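Parvathi Krishnan
Process technician, display hardware line. Posts are mine, the line is Ender's.

1/ Notes from the bench where we put two arms on phone stand placement in February. I keep getting asked what the job looks like now, so this is a thread with details. If you want a take on the future of labor, you'll have to get it somewhere else.

2/ The task before: open a folding stand, set it upright, seat a phone in it, check that it holds, take it off, fold, next. One person per bench, 2 benches. Every stand design that goes into a retail kit gets this done by hand before the kit is approved.

3/ The task now: the arms do the opening and seating. A person loads the table, watches, clears faults and writes down what went wrong. Same number of people on shift. Different parts of them get tired.

4/ The hard part is the hinge. A folding stand lying flat gives a gripper very little to hold. A human gets a fingernail under the back plate and doesn't think about it. It took us most of a month to stop the arms from pushing a flat stand across the table instead of opening it.

5/ Phones are easier than stands. They're all the same shape and they don't have joints. Seating one is a matter of angle and of how low you go before letting go. Too high and it drops onto the lip. Too low and it shoves the base backward.
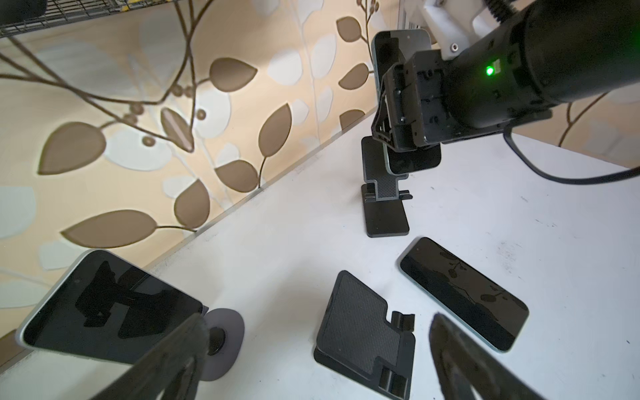

6/ We set the release height per stand design. It's one number in a config file and it gets argued over more than anything else on the bench. The operators were right about it more often than the integrator was. They had done it by hand for years and could tell you which hinges were stiff.

7/ Log total since startup: 3234 placements attempted. Faults that needed a person: 154. A fault is anything where somebody had to stop the arms and reach in. A slow placement doesn't count. A phone seated crooked but stable doesn't count either, and I've objected to that in writing.

8/ What the fault number leaves out is that faults come in clusters. You can sit through a quiet hour and then clear three in a row. That's harder on a person than steady work. You can't do anything else in the quiet hour, and you have to be sharp at the end of it.

9/ We changed the rota over this. Watching is now capped at 20 minutes, then you swap with whoever is on kit packing. Management asked whether it could be longer. We showed them the time from fault to stop at the start and end of a long stint. The cap stayed.

10/ Things operators gained: less wrist strain, which was the main complaint on the old bench. A say in the config file. Training on the arm controller, paid, on shift.

11/ Things operators lost: the pace was theirs before. Now the arms set it. Also conversation. Two people at facing benches used to talk all day, and you can't really do that while you're watching for a stop.

12/ The pay grade hasn't moved. The job description has two new paragraphs about fault logging and restart procedure, and the grade is the same as it was. That's with HR. I'll post when there's an answer.

13/ Loading is where experience shows. Mixed designs on one table are fine as long as the grippers have room to come down between them. New people pack everything close together, then wonder why the arms keep nudging the neighbors.
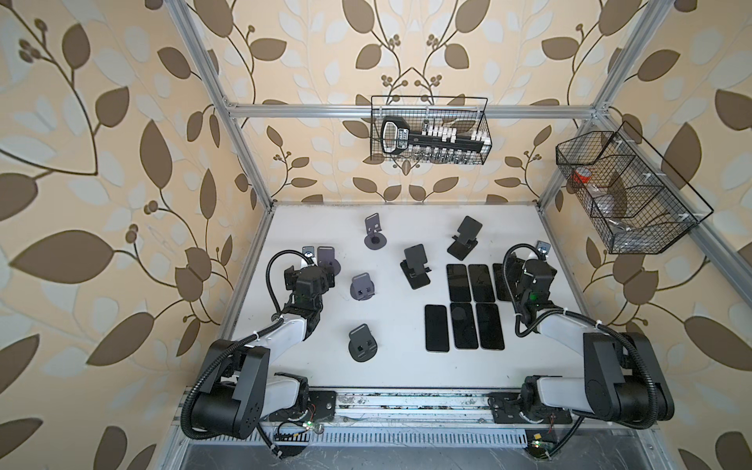
14/ Questions I got in replies to an earlier post, answered together.

Why two arms? One can steady the base while the other handles the phone. With one arm you need a fixture for every stand design, and we see too many designs for that.

Who built the software? The motion side is from Hosura. The logging is ours, written in-house under the name Dijkstra by someone who thought that was funny. It doesn't find the shortest path to anything.

Can it run overnight? It could. We don't allow it. Clearing a fault means a person at the bench, and there's no night crew.

15/ Did anyone get let go? No. Two temp contracts were due to end in spring and they're ending. Whether they'd have been renewed without the arms, I can't tell you. I asked and got a sentence that parsed but didn't contain an answer.

16/ The Brirnivik site is getting the same setup next. My advice to them, already sent: put the operators in the room when release heights are set, fix the watching cap before startup, and settle the pay grade first. We did those in the wrong order and one of them still isn't done.

17/ Also ask for the definition of a fault in writing. Everything that gets reported upward hangs on that one line, and it's a lot easier to change before there are numbers attached to it.

18/ Replies are open. I can't share the config file. I can talk about hinges for as long as you like.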